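Clanero home sim pack, three weeks in — good floors, bad grasps

Three stars. Was going to be four until Thursday.

Background, quick. We do fault testing for a small household robot outfit. Hugo Roussel signs off the purchases, I run the episodes, Albane Gaillard reads the logs nobody else wants. We needed a kitchen and living room simulator that would let a humanoid hand drop things, because dropping things is most of what we get called about. Looked at Stinon first (too slow on our machines), then went with Clanero plus the Vusano hand model as an add-on.

Install fine. Took an afternoon. The docs skip a step where you have to point the hand model at its own contact file, and if you miss it the fingers load but pass straight through everything. Florian Hoarau in support answered within the hour, so credit there.

Rooms look good. Marble, wood, plants, all the clutter you'd want under a robot. Object set is decent too, lots of bottles and dishes. Loading a new layout is quick and you can restart from any saved step, which I now use constantly.

Now the problem. We ran 200 tidy-up episodes overnight with default grip settings. 84 logged as failed, ok, that's what we're there for. But the fault log is close to useless. When an object ends up on the floor you get one line, "object left workspace", no contact history, no force trace. Could be a slip, could be a knock, could be the thing was spawned badly and was never on a surface to begin with. Three very diferent faults, same line. Albane went through them by hand and gave up before lunch.

And a bottle on the floor next to a moving hand is a safety case for us, not a tidiness one. Sim glass doesn't break. Real glass does. I'd want the episode to stop or at least flag. It just carries on with whatever is in the hand. 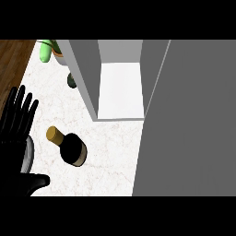 Head view, default grip, what looks like a dish in hand and wine bottle down on the marble.

Episodes like this still come back with a green tick if the dish part scores ok. There's no penalty for the rest of the floor unless you write one. I wrote one. Took 577 lines in the end, mostly because object states come out in a format that changes between rooms. Why.

Second gripe, the thumb. On the Vusano hand the thumb contact is stiff, and thin stuff like plates can jitter if you close too hard. Dropping the closing speed helped. Softer thumb pads in the config helped more. Neither is in the docs, Florian sent me both by email. Put it in the docs please.

Third, the emergency stop. There's a stop button in the control panel and I'd assumed it froze the arm. It doesn't, it finishes the current motion and then freezes. Fine in a sim, nobody gets hurt, but people train habits on this thing. Zoila Castaño on our hardware side was not happy when I showed her. Reported it, got a ticket, no fix as of October.

Camera view from the head is good, by the way. Wide letterbox strip so you lose a bit top and bottom, but the hand and the floor in front of it are both in there and that's what I need for fault review. Playback scrubs smoothly. Wish you could add notes to a timestamp, I've got mine in a spreadsheet like its 1998.

Price was 3000 for the year with the hand included. Ok for what it is. If the logging was right I'd say cheap.

Who should buy — anyone who wants nice rooms and doesn't mind writing their own checks. Who shouldn't — anyone expecting the failure reports to tell them what failed. We're keeping it for now. Hugo wants to look at Obi before we renew, will update if we switch.

Edit: support says force traces are coming in the next release. No date given.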